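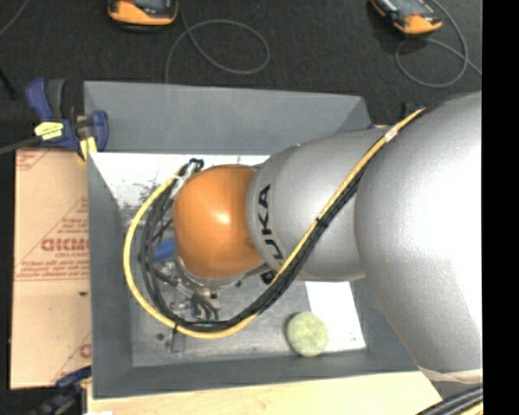
Do you need a lid on a storage bin?

Only if it's going somewhere dusty or damp. I've read all the advice about lidding everything, and I don't buy it. A plain open bin with straight sides gets used; a lidded one gets things piled on top of it.

The Lonstead shop will sell you a set of five with clip lids. I bought them in March and eight clips have snapped - so much for "heavy duty". For the shed, fine, get lids. For a workbench or kitchen shelf, save your money and wipe the bin out when it looks grubby.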